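# plovotley-stems

Episodes recorded by the Plovotley student robotics club for the flower handling project. The task uses 2 arms and one rose stem at a time.

## What is in it

- 452 episodes, of which 300 are in the train split. The rest are held out.
- Joint positions and gripper openings for both arms
- Video from a fixed camera beside the table
- A short text label for each episode (`pass_stem`, `strip_leaf`, `place_stem`)

The episodes were recorded by 4 members over the spring term, mostly in the late afternoon. Operator is stored as a number in `meta.csv`. Operator 3 is left-handed and tends to lead with the left arm, so split by operator if that matters to you.

## Folder layout

```
episodes/
 train/
 heldout/
meta.csv
labels.csv
tools/
```

`tools/replay.py` plays an episode back without moving the arms. Run it before anything else to check that your install works. It needs the `jusis` package, our own small wrapper for reading the logs.

## Known problems

- The clocks on the two arms drift apart in long episodes. `tools/align.py` fixes most of it. Episodes marked `drift` in `meta.csv` are the ones it could not fix.
- `strip_leaf` has far fewer episodes than the other labels. We ran out of roses in April.
- Thin stems slip when the grip force is set low. We left those episodes in and marked them `slip`.
- Camera cables sometimes pass in front of the stem. We did not filter for this.

## Using it

Free for class work and club projects. If you use it in a report, please name the Plovotley club and the Wieser workshop, where we recorded. Druron is the baseline policy we trained on the train split - its code is in a separate repo and its weights are not public yet.

Send corrections to labels as a pull request against `labels.csv`, one row per change.

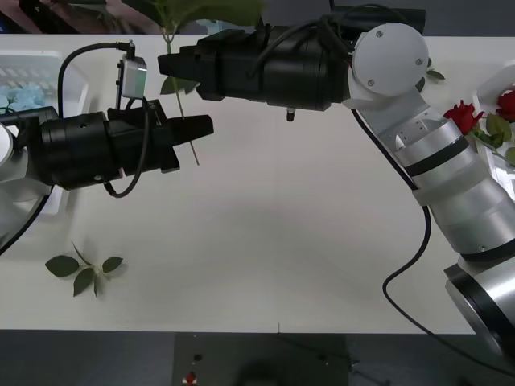 *Both grippers at the rose stem, fixed camera view.*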